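Prornham Leka Teaching Kit
Leader handle, follower gripper, wrist camera, software

Home / Teaching and teleoperation / Leka

In stock. Ships from Skerley in 15 working days, or sooner if Wolfram Sperling is not on vacation, as he still signs off the calibration sheet for every kit.

Overview

Leka is for people who would like a robot arm to do something and would prefer to show it than to write it down. You hold the leader handle, you move, the arm on the other side of the bench moves the same way, and the software keeps a recording. Do that enough times and you have a set of demonstrations you can train on. Do it only once and you have a nice clip for your manager.

The kit bolts to most small six- and seven-axis arms. It does not include the arm. We mention this early because it is the most common subject line in our support inbox.

Two ways to teach

By hand. Press the gray button on the wrist collar and the arm goes slack enough to push around. You lead it through the task with your own two hands, squeezing the collar trigger to close the fingers. This suits slow work, big moves and anyone who has never driven a robot before. The drawback is that your hands and sleeves end up in the wrist view, and a policy trained on two days of somebody's cardigan will go looking for the cardigan.

By remote control. Sit or stand at the leader handle and drive. The arm copies your wrist, the fingers copy your grip, and you stay out of the shot. It takes most people an afternoon to stop overshooting. Children take less time, which the rest of us have learned to live with.

You can switch between the two in the middle of a session. The recorder notes which mode each stretch was made in, so you can filter them later or mix them on purpose.

What the grip tells you

The leader handle has a small motor in the trigger. When the fingers on the far side meet something, the trigger pushes back. It is a modest push. You will not feel the difference between a plum and a nectarine, but you will feel the difference between holding something and holding nothing, and for most pick-and-place work that is the part that goes wrong.

Produce is a good test of this, and a popular one with our customers, partly for the reason that the failed attempts can be eaten. A pepper has lobes, so the fingers can land on a ridge or in a valley, and a grip that looks fine from the side can let it turn. Grapes travel in a crowd and bring their stems along. A new operator nearly always squeezes too hard at first, then too softly, then about right, and then too hard again when someone walks over to watch. 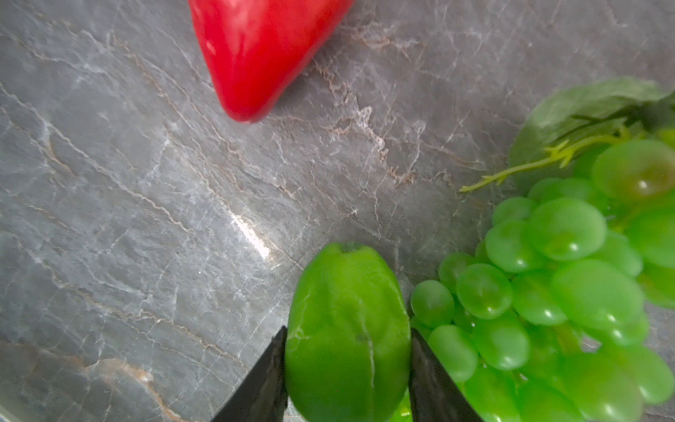 If you are planning a sorting or packing task, record a few sessions with the items close together as well as nicely spaced. People like to tidy the counter before they press record. The counter in the real kitchen will not have been tidied by anyone, and the policy will be puzzled to meet a neighbor it was never introduced to.

Shiny surfaces deserve a session of their own too. Polished stone, steel and wet cutting boards throw glare back at a wrist camera, and the glare moves when the arm does. You can fight this with a matte mat, or you can move the lamp between sessions and let the training data sort it out. We sell the mat. We would still move the lamp.

The wrist camera

The camera sits behind the fingers and looks down past them. The fingers are meant to be in view: the policy needs to know where they are, and so will you when you play the recording back and try to work out what on earth you were doing.

At close range the view is narrow. Things near the top or side of the picture will be only partly visible, and whatever you are holding can take up a good share of the rest. For tasks where the arm has to find its target from farther off, add a second camera on a stand. The recorder takes up to four and keeps them in step.

Focus is fixed at the factory for the space around the fingertips. Please do not turn the lens ring. It turns very easily, it feels lovely, and we charge for putting it back.

Fingers

The standard fingers are black, tapered and flat on the inside face. They suit boxes, jars, blocks and most things with two sides. The taper lets them get down into a gap between items, if there is a gap.

Soft fingers are sold separately. They are kinder to ripe fruit and pastry, and they wear out. Expect to replace the pads after 500 hours of steady use, or after one afternoon near a cheese grater.

Changing fingers takes two screws and the small key supplied. Recalibrate afterward. The software will ask you to, and it will keep asking.

Hokix Recorder

Hokix is the software that comes with the kit. It runs on a Linux desktop and does five jobs: it drives the follower arm, records, plays back, lets you trim, and exports.

Recording starts and stops with the foot pedal. A low tone means it has started and a high tone means it has stopped. Customers have asked us for a third tone meaning "you forgot to start," and we are thinking about it.

After each attempt you can mark it good, bad or odd. Keep the odd ones. An attempt in which you fumbled the item, got a second grip and finished anyway is often worth more than a perfect one, since it shows the robot what recovering looks like. Bad ones can be deleted singly or in bulk, and there is an undo, added after an incident in our own office.

Playback sends a recorded session to the arm again, move for move. Remember that playback is blind. If you have moved the pepper, the arm will very carefully pick up the place where the pepper used to be.

How many demonstrations will I need?

It depends on the task, so here is what we tell people on the phone. For one item in one general area, 50 good demonstrations will show you whether the idea has legs. For several items, mixed positions and changing light, plan on more than 400, split between at least two operators. Two people will reach for the same object in slightly different ways, and you want both.

Take breaks. Tired operators get sloppy in a very consistent manner, and a robot will copy the sloppiness with great loyalty.

In the box

Leader handle with force trigger
Follower gripper with standard fingers fitted
Wrist camera and bracket
Wrist collar for hand guiding
Foot pedal
Control box, power supply and cables
Finger key, plus a second finger key for when you lose that one
Hokix Recorder license, one workstation
Printed setup guide
Calibration sheet, signed

Not in the box: robot arm, computer, bench, groceries.

Before you order

Check that your arm has a supported wrist flange. The list is on the Compatibility tab. If your arm isn't on it, send us a drawing of the flange and we will tell you whether an adapter is possible. A photo of the flange with a coin next to it is not a drawing, though we admire the effort.

Check that your arm's maker allows outside control at the rate Hokix needs. Some do so freely, some want a paid option switched on, and some will want a meeting first.

Check your bench. The leader handle clamps to edges of ordinary thickness. It will not clamp to a countertop with a deep lip, or to anything on wheels that you would like to stay where it is. A floor stand is available.

Safety

Leka is a teaching tool for trained adults and has to be used within the safety rules for your arm. The stop button on the leader handle halts the follower. It doesn't replace the arm's own emergency stop, which should be within reach of a person who is paying attention.

When hand guiding, keep your fingers outside the gripper. The collar trigger is easy to squeeze by accident, generally while pointing at something.

Do not use the standard kit on food that will be served. The fingers and collar are not food-grade and cannot go through a dishwasher. One set has been through ours. It came out very clean and no longer worked.

Care

Wipe the fingers with a damp cloth after working with anything sticky. Grape juice in the finger slides dries to something like varnish, and the first sign is a gripper that opens late on one side. Keep the camera window clean with a lens cloth. A thumbprint will show up in every recording from then on, and you will find it at the training stage, having looked past it for a week.

Store the leader handle in its cradle. Left hanging by the cable it will slowly pull its own connector loose.

Support and returns

Support is by email and phone from the Skerley office and is answered by people who use the kit. Returns are accepted in the original case with all the parts, including at least one of the finger keys. Repairs are priced after we have looked at the unit, and there is no charge for looking.

Related items

Leka soft fingers, pair
Leka floor stand
Second camera and stand
Matte bench mat, dark gray
Spare foot pedal
Finger key, pack of five

Page updated 13 April 2026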